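Bench Tips: Keeping Your Arm Software Sane
posted by Erdal Yurt

Quick ones this time. Mostly software, picked up over a couple months of sorting produce onto plates with two arms. Add yours at the bottom.

Masks before models
If the detector keeps losing a plate, try a plain color mask first. Pale dish on a dull table, saturation is low but the hue sits well away from the table's. Set the threshold on the rim, not the middle. The middle washes out. Ozan Oral spent an evening retraining when all he needed was a slider.

Name your frames properly
left_wrist, right_wrist, table. Not cam1, cam2. And write down whose left. We say the robot's left, always, which is the other side when you stand facing it. Put it in the config as a comment or you will swap them, I did.

One config file
Not one per arm. Talpur reads both arms from a single file if you let it. Fewer places to forget a number. Keep the old one with the date in the name.

Replay before you run
Any new plan, play it in the viewer at 9 percent speed. Then on the arms, same speed, hand near the stop. Then go up to 60. We dont go past 70 with two arms over one table.

Check both views against each other
Wrist view for lining up, wide view for who is where. With both arms over the table the planner wants the wide one. An empty green plate is an easy test target, big and round, no handles to confuse anything. Draw the fitted ellipse on top of the live picture in Virka and look at it with your own eyes.

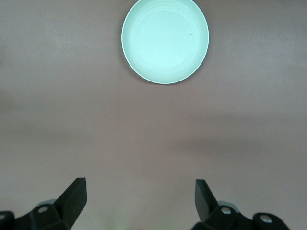
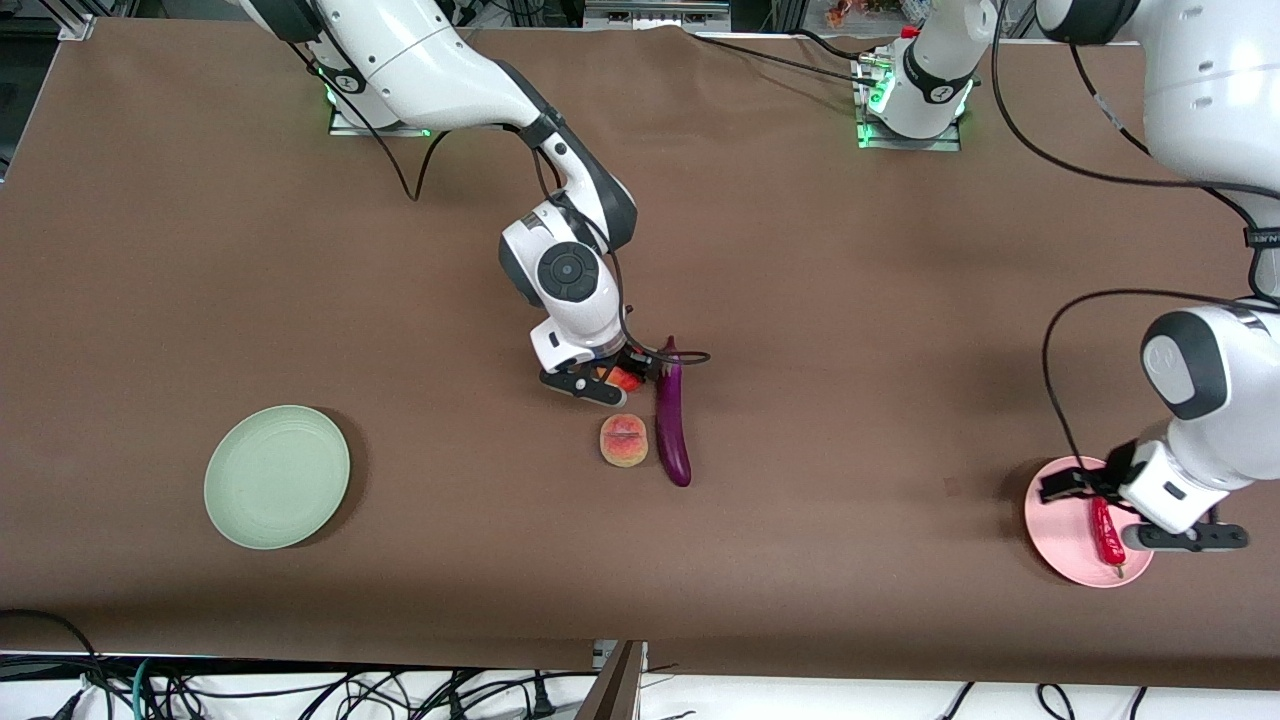 Long things need an angle
A peach you can grab from any side. Eggplant, no. Chili, no. Have the perception step hand over a center AND a direction, and make the planner refuse if the direction is missing. Saves a lot of dumb grasps.

Stems: ours kept getting labeled as a separate object. Merge any small green blob that touches a bigger one. Three lines of code.

Hidden stuff
Gripper over an object means the detector sees half of it or nothing. Don't delete it from the list right away. Hold the last known position for a second or so, then ask again once the arm has backed off. Stenulik has a setting for this called keep_last. Off by default, no idea why.

Give each arm its own half
Draw a line down the table in software. Arm needs to cross, it asks for a lock. Crude but we stopped having near misses. Release the lock on failure too!! Forgot that once and both arms just sat there while I checked every plug in the room.

Cables are obstacles
The loops by the wrist are not in your robot model. Put a fat cylinder round the wrist and let the planner avoid that. Fatter than you think.

Log less
Full rate logs filled the drive by lunch. Keep joint states, gripper commands, and one image per grasp. Run 1533 was the first one I could open without the laptop choking.

Restart order
Drivers, cameras, perception, planner. In that order evry time. Put it in a script, tape the script name to the monitor.

More when I get round to it. Somebody asked about Flevivton and plate heights, havent tried it yet.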